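Flonelside Community Kitchen
Progress report to the Brallon Fund
Project: Root vegetables in school and home cooking, Arkville
Prepared by Tzu-hsuan Yip, project lead
30 May 2018

Summary

The project is on schedule in its cooking classes and behind schedule on the recipe booklet. Spending is within the grant. We are asking for one change, a move of money from printing to produce, explained near the end of this report.

The period covered here starts with the winter classes and runs to the close of the spring term. The grant pays for weekly cooking classes in Arkville, a set of tested recipes using storage vegetables, and a printed booklet to go home with every family that takes part. The vegetables on our list are rutabaga, parsnip, turnip, beet, sunchoke and black radish. We picked them when we applied because Radulović Farm can supply them well into spring at a steady price, and because most of the families we spoke to had never cooked more than one or two of them.

Classes

We have finished six of the seven classes planned for the first stage. The last one was put off when the hall's boiler was being replaced, and it will be held before the summer break. Each class runs for two hours. The group cooks one main dish and one side and eats together at the end.

Rutabaga was the best received of the vegetables. We taught it mashed with carrot and a little butter, and again in a meat and potato pie. Several parents reported making the mash at home the same week. Parsnips were already familiar to older people in the group and went over well roasted and in soup. Turnips were liked raw with salt and less liked boiled.

Black radish did poorly. Raw slices were too sharp for the children and for most of the adults. Grated and salted for half an hour, then rinsed and mixed with sour cream, it was accepted, but few people took seconds. We will keep it in the booklet as a small entry and will not give it a class of its own next year.

Sunchokes were a problem for a different reason. The flavor was popular, especially in the soup with leek. Scrubbing them took so long that the class overran, and some people had stomach discomfort the next day. We now serve them in small portions mixed with potato, and the recipe sheet says to start with a small helping.

Peeling, trimming and waste

Our application said we would look at how much of each vegetable ends up thrown out, and what can be used. Winter roots come with thick skin and a lot of soil, and in the first classes the trimmings piled up quickly. The clear liner over the white rim of the bin, with a crumpled blue bag down inside it, is a fair picture of what we set out to cut back on. We changed three things after the second class. Roots are now scrubbed in a tub before they come to the tables, so that clean peel can go in the stockpot. Parsnips and young turnips are no longer peeled at all. Beet greens, when the farm sends them attached, are washed and cooked with garlic as a side. 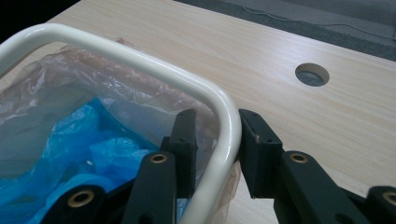 Stock made from the clean peel has been used as the base for soup in the later classes. Parsnip peel and leek tops make the best of it. Rutabaga peel should be left out, as it turns the stock bitter, and beet peel colors everything it touches. Waxed rutabagas from the grocery store have to be peeled deeply and none of that peel can be kept, so we have asked the farm to go on sending theirs unwaxed. Peel we cannot cook goes back to the farm with the delivery driver for compost.

We did not weigh the waste in the early classes, so we cannot give a before and after figure. That was an oversight on our part. Weighing will begin with the postponed class and continue through the fall.

Recipe testing

Every recipe is cooked first by staff, then by a class, and then by at least one household working from the printed sheet with no help. The third step has turned up the most corrections. Our beet and barley salad called for cooked barley without saying how to cook it. The parsnip soup asked for an immersion blender, which many homes do not have, so it now gives directions for a potato masher as well. Oven times for the rutabaga wedges were too short for older gas ovens and have been lengthened, with a note to test with a fork.

We also dropped weights in favor of cups and "one medium root" wherever we could. For pastry and dumplings we kept both. Households asked for the cost of each dish per person, and this will be added once fall prices are known.

The rutabaga wedges are now the most settled recipe in the set. They are cut as thick as a thumb, tossed with oil, salt and a spoon of cornmeal, and baked on a hot tray. The cornmeal was suggested by a parent and gives a crust that the plain version never had.

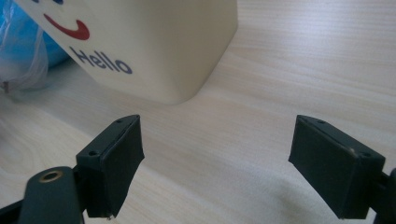 The dumplings are the least settled. Grated turnip lets out a great deal of water, and the dough has come out differently each time it has been made. Salting and squeezing the turnip helps. So does using day-old mashed potato in place of fresh. If the next round of testing is no better, we will replace the recipe with a turnip and cheese pancake, which uses the same ingredients and is far easier.

Booklet

The booklet was due at the printer in April and was not ready. The delay comes from the home testing, which took longer than we had allowed. The text is nearly two thirds complete. The storage pages are finished and cover how to keep roots in a refrigerator drawer, in a cool porch box of damp sand, and in the freezer after blanching. We now expect to send the whole booklet to print at the end of the summer, in time for the first fall harvest.

Supply

Radulović Farm met all but one of its deliveries. The missed one fell in a week of hard frost when the beets could not be lifted, and we bought from a grocery store that week at a higher price. Quality held up well into spring, though the last parsnips had woody cores that had to be cut out. For next winter the farm has offered to set aside a share of its cold store for us from November on.

Budget and request

Spending on hall rental and staff is as planned. Produce has cost more than we estimated because of the extra rounds of testing and the one store purchase. Printing has cost nothing so far, and the quote we have received is lower than the amount we set aside. We ask the Fund to approve moving the unspent difference from printing to produce. The total grant would not change.

Next steps

Hold the remaining class and begin weighing waste. Decide between the dumplings and the pancake. Finish the booklet text and send a proof to the Fund for comment before printing. Confirm the winter order with the farm in writing. Our next report will cover the fall classes and will include the waste figures and the cost per serving for each dish.

Contact: Tzu-hsuan Yip, Flonelside Community Kitchen, Arkville | © 2018 Flonelside Community Kitchen | Back to top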